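Home Help Exchange > Cleaning and Tidying > Trash and Recycling

Where do you keep garbage bags when you have no cabinet under the sink?

Asked by kitchenless_kim
Viewed 2,698 times
3 answers

I moved into a garden-level studio in May and I love it so much, but there is basically no storage. The sink is one of those wall-mounted ones with the pipe showing, so the usual spot for the box of garbage bags is gone. I've had the box on top of the fridge (fell behind it), in the closet (I forget it's there) and on the windowsill (ugly, and the sun got to the cardboard).

My trash can is a plain round one with no lid, standing against the wall on carpet. I use the big black bags in it because I do a lot of craft stuff and go through them fast. Two problems I'd love ideas for:

1. Where can the clean bags live so that I grab one right when I take the full one out? If I don't put the new one in immediately I end up tossing things into a bare can, and then I have to scrub it.

2. How do you get a big bag to sit properly in a smaller can? Mine puffs up with air and stands there like a balloon, and everything I throw in lands on top of it and rolls onto the carpet.

I rent, so I can't drill. I'm okay with adhesive stuff if it comes off again. Thanks so much in advance, you all saved my shower curtain last time!

Comments on the question:

pelham_b: How big is the can? If the bag is way too big for it, no trick will save you.

kitchenless_kim: 11 gallons, it says on the bottom. The bags are 32 gallon because that's what the previous tenant left me, a whole stack of them.

pelham_b: Ha, there's your balloon.

Answer 1 (accepted)
by Despina Vlad

Oh, I have opinions on this one! I set up the workroom at our sewing group and we had exactly this problem, no cabinets anywhere and people forever hunting for the bags.

What worked for us is a small adhesive hook on the wall straight above the can, with one bag hanging on it. Just one! Take a clean bag, leave it flat, gather the top, tie it in a loose knot and slip it over the hook. When the full bag comes out, the next one is right in front of your nose. You undo the knot, shake the bag open and in it goes. Then you hang up another from the stack, and that's the step you have to train yourself to do, but it becomes automatic in a week or so.

Tie it LOOSE. A tight knot in thin plastic is a miserable thing to pick open and you'll tear the edge. If you have long nails or sore hands, skip the knot altogether and fold the bag over a pants hanger, then put the hanger on the hook. Same idea and it looks neater too.

About the hook. Smooth painted walls are fine, textured ones are hit or miss. Wipe the spot with rubbing alcohol first and let it dry all the way. Press the hook on hard, then walk away and leave it alone for an hour before you hang anything. The smallest size is plenty for an empty bag. I used Kulden hooks, the kind with the pull tab, and when we repainted they came off clean. Pull the tab straight down along the wall, slowly. If you pull it toward you, it takes the paint along, and I know that from my own hallway!

Height: I put mine about two feet above the rim, so the bag hangs clear of whatever is in the can. Any lower and people start stuffing trash against it.

Now for the balloon. The air has nowhere to go, that's all. Open the bag fully, push the bottom down into the can with your fist, and then run both hands down the outside of the bag, one on each side, squeezing toward the middle and down. You can feel the air go up and out past your arms. After that fold the extra plastic down over the rim and put a big rubber band around it (the wide flat ones from broccoli are great if you can get two looped together, otherwise use a strip of old elastic). With 32 gallon bags in your can there will be a big skirt of plastic hanging down the outside. You can gather the slack on one side, twist it and tuck it under the band. It's a bit puffy looking but it holds beautifully.

And use up the big ones on your craft days, then buy the right size. You'll be so happy with how much easier it gets.

Comments on this answer:

kitchenless_kim: The squeezing thing!!! I just did it and the bag went down like a soufflé. I'm going to get the hooks tomorrow.

Despina Vlad: Yay! Let me know how the wall takes it.

moss_and_tile: Would this work on a tile wall?

Despina Vlad: Even better than paint. Stay off the grout lines.

Answer 2
by drullgate_dan

keep the roll in the bottom of the can under the bag. everybody does this. done

Comments on this answer:

kitchenless_kim: Mine aren't on a roll, they're separate, and the stack slid up the side and made the air problem worse. But thank you!

pelham_b: Also fine until a bag leaks.

Answer 3
by Roz in the Basement

I do a version of Despina's and wanted to add a few things, because I really love this setup and I've had it through three apartments now.

If your spare bags are loose, don't bother folding them all. I folded a whole batch into little triangles once. It took an entire evening and they slithered apart the first time someone reached in for one. Now I let the spares lie in a heap by the wall near the can and keep only the next one on the hook. It isn't pretty, but you can always grab one, and if company's coming the whole heap goes into a tote bag. I have a Sandberg canvas one that stands up on its own and it fits right beside the can.

On carpet, put something under the can. A boot tray or an offcut of vinyl will do. Even a good bag drips when you lift it out.

For holes near the rim where the bag snags: check the can itself. Mine had a rough spot on the edge that was slicing every single bag, and I blamed the bags for months. Two minutes with fine sandpaper and it was gone.

My corner, with the next bag up on its hook and the heap off to the left: 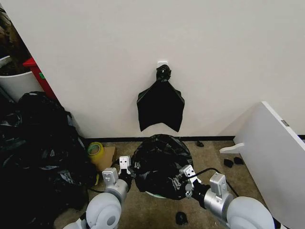 Knotted bag on the hook, the one in use straight below it.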